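Steltholm 27 carry-on backpack – quick review

Typing this at the gate so excuse the mess. Bought the Steltholm before two weeks in Croatia and Slovenia, carry-on only. Paid around $50 on sale.

Good stuff first. Opens flat like a suitcase. Straps tuck away. Went under the seat on both budget flights, no fee, no arguing. Selma Spahić, who I travel with, paid extra for her Ruggiero roller and then had to drag it up the old town steps in Split. She was not happy.

Bad stuff. Side pocket is useless, my bottle fell out 2 times on the ferry. Zippers stick at the corners. And the hip belt is basicaly a ribbon – don't expect it to carry any weight. Got caught in rain in Ljubljana, front pocket soaked thru, paper map ruined. Main compartment stayed dry tho.

Laptop sleeve is fine. Would of liked a second handle on the bottom for pulling it out of overhead bins.

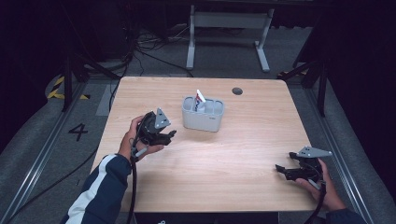
Anyway, four stars. Would buy again at the sale price, not at full. If you pack heavy get the bigger one.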